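Clear the mat first, then teach the arm

Ostanico keeps its rules for the two-arm bench on one sheet of paper. The sheet has 12 lines and hangs beside the door. I visited on Sat 24 January to speak with the engineer who wrote it. She asked me not to print her name, as she says the rules belong to the whole group.

She began with the rule that causes the most discussion. "Every part must have a place before the arms are switched on," she told me. "If a pushbutton is on the mat, it is there because we want it there. If we don't know why it is there, we stop." In her former job at Bumska, she said, people put tools and cups between the arms, and one day a gripper closed on a screwdriver.

I asked if such rules make the work slow. She thought for a moment. "In the first week, yes. We lost maybe one hour each day. Now I think we win it back, but I did not measure this, so please don't write that I did."

The bench is used to practise sorting small electrical parts and fittings. Both arms can reach the same storage unit, and for this the sheet has a separate line: only one arm may work at the unit, and the other must wait outside a line set in the software.
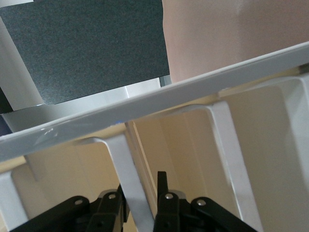
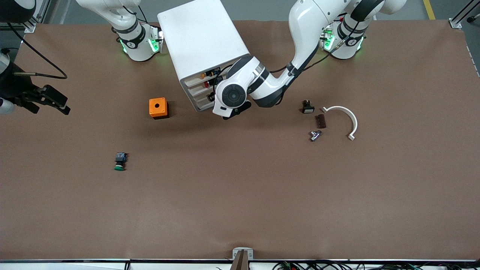
Close to the white frame, seen from the wrist (first picture), and the bench with both arms and the parts on the mat (second picture).

The speed limit near the unit is 78 millimetres per second. I wanted to know where this number comes from. "From a long argument," she said, and laughed. Her colleague wanted 700, the same as in free space. They tried several values, and at this one a person still had time to press the stop.

The rule about cables is newer. It came after a visit from Wallner, a small firm which checks workplaces. Their inspector did not like cables in the way of a moving arm, and he asked for a check before each shift. The check takes 5 minutes and two people must sign it.

"Some of my colleagues find the second signature too much," she said. "I understand them. But when I sign alone, I see what I expect to see."

She would like to remove one rule, the one about writing down each failed grasp by hand. The software already keeps this record, and the paper copies fill a drawer in the office. The group will discuss it at the end of January. Until then, they continue to write.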